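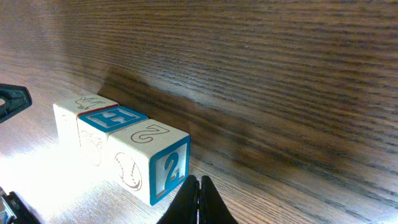

Brenow: frequently asked questions

What is Brenow?
Brenow is a method for teaching a robot arm to line up small objects using only the camera at its wrist. It was developed in the Hornel group, and the code is maintained by Tsz-kin Tu.

Why alphabet blocks?
They're cheap, they're close to cubes, and every face looks different. A policy that latches onto one letter or colour falls apart as soon as a block is turned over, so the weakness shows up early.

Does the robot read the letters?
No. Labels were never part of training. Blocks can be sideways or upside down and a row still counts, provided neighbouring faces touch.

How much data was used?
3,358 demonstrations, all teleoperated. We held back 351 for validation. Those are included in the 3,358.

How is a trial scored?
Each trial ends when the arm releases the last block or the time limit runs out. A row passes if every block touches the next and the gap at any joint is under 5 mm. There is no partial credit.

Do you control the lighting?
Not in the main set. Glare can wash out the side of a pale block almost completely, and we kept those episodes in. An earlier version trained under diffuse light only did poorly near a window — mostly it misjudged where the bright edge was.

How does it compare with Tse?
Tse is our baseline and uses a fixed overhead camera. It is better at finding blocks that start far apart. Brenow is better at the final push, where the overhead view is often blocked by the arm. Each was run for 100 trials on the same starting layouts.

Will it work with other grippers?
We've only tested two-finger grippers. Changing finger length means recalibrating the wrist camera, and you will probably need to fine-tune as well.

Can I use my own blocks?
Yes, if they fit between the fingers. Glossy ones haven't been tested.

Where do I report a problem?
Use the tracker on the Brodell project page and attach the episode log.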